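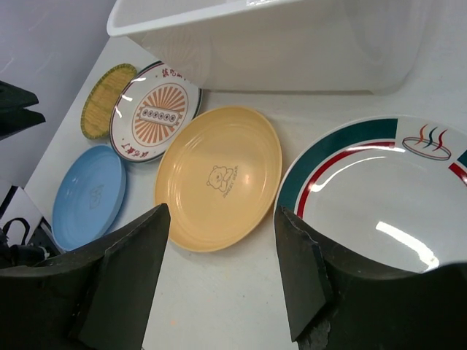
How to Keep a Character List for a Long Novel

Posted by Finbarr McGrath, 22 July 2021
Filed under: Reading, Read-alongs

If you write chapter-by-chapter posts about a book, you need a list of who is in it. I started the Prullwood read-along in May without one. By chapter 9 I had given one man's dead brother to somebody else, and a commenter had to put me right.

What you need

A notebook or a plain text file. A spreadsheet works too, but you will be tempted to add columns. Keep it next to the book and leave it open while you read.

Step 1. Write the name down the first time it appears

Put the name, the chapter and the page. Do this even for people who look like they won't matter. In Prullwood, Moner is a man holding a gate in chapter 3, and he isn't mentioned again until chapter 18, when we are expected to be upset about him.

Step 2. Add one line on how the book introduces them

Copy a few of the author's own words if you can. "Arnaud, a cousin, bad teeth" is enough. Don't write your opinion of the character here. Opinions go in the post and they will change.

Step 3. Record every other name they go by

First name, surname, title, nickname, "the stranger", "the older woman". Put them all under one heading. Honix is called the Surveyor for most of the opening, and if you list them separately you will spend several chapters thinking there are two people. If you only suspect that two names belong to one person, put a question mark and the page number, and leave both entries in.

Step 4. Note what changes, with the chapter

Add a new line each time a character moves house, learns something, falls out with someone or dies. Put the newest line at the top and don't delete the old ones.

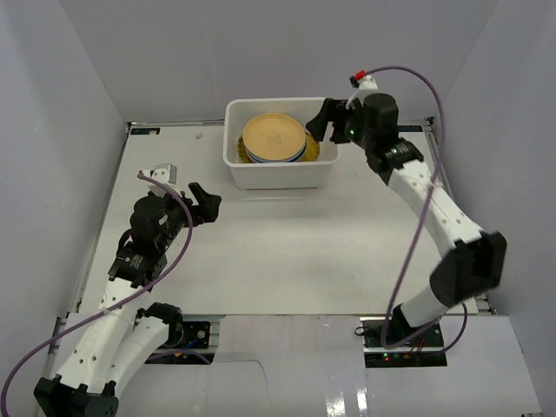

Old lines are the ones you will want when the author contradicts himself. Arnaud's entry now says "in the north, not speaking to Honix", and if I had typed over the earlier lines I couldn't have shown that he was never given a reason to leave. An entry ends up like the plates stacked in the white bin: the tan one on top is in plain view, and of the ones beneath it you get thin blue and white bands. You still need to be able to tell that the lower ones are there. When I write a post I work from the top line and go down only when something looks wrong.

Step 5. Mark who is present in each scene

At the start of a scene, write down everybody who is in the room. At the end, check who spoke. This is how you catch people who arrive without coming through a door. Give the author a page or two before you complain, as it may be deliberate.

Step 6. Tidy up every 50 pages

Merge any double entries you are now sure of. Check spellings against the book. Move the dead to the bottom, but keep them in the file in case of flashbacks.

Sharing the list

I post mine at the foot of each part, cut off at the chapter we have reached. Check it for spoilers first if you have read ahead.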